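Trerklow Soft Goods open day, Jun 30, 2018

The Trerklow works sits at the far end of Gernon, past the rail yard, in a brick building that used to be a flour mill. It opens to the public twice a year, once in early winter and again in October. Entry is a gold coin. I parked on the street and walked in through the loading dock.

Tours leave every half hour and go through in groups. Ours started in the fabric store on the ground floor, where the bolts are kept on steel racks and sorted by pile length, then by colour. The guide said there were 889 bolts in the building at the last stocktake. The short pile comes in on the big rolls and the long pile on the narrow ones. It was cold in there and I was glad of a jumper.

Upstairs is cutting. The older press was bought second-hand from Asamoah and takes 6 layers of cloth at a time. Each pattern piece has its own steel die, hung on a numbered hook on the back wall. There are 107 hooks. The guide ran the press twice for us - it is loud, and they hand out earplugs at the door.

Sewing is done inside out, and the toys are turned through a gap left in a seam. The fiddly part is anything that stands up from the body, such as ears, fins and spikes. These are made first and sandwiched between the body panels before the long seam is run.
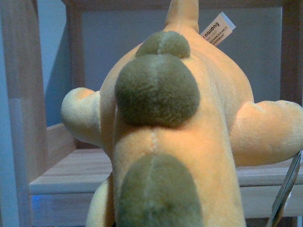 Green spikes in a shaggier pile, set along the back of a plush toy.

Stuffing comes next, then closing by hand. The room holds 1,000 kilos of fibre in sacks, stacked to the ceiling along one side. Closing is slow work and the benches are right under the windows for the light.

The tour took just under an hour. Afterwards there was a seconds table in the canteen, with most things at half price, and a sausage sizzle in the yard run by Warnard Primary. The tea was free. Toilets are on the ground floor only, and the stairs to cutting are steep, with no lift for visitors.

Bookings for the October day are taken at the front office.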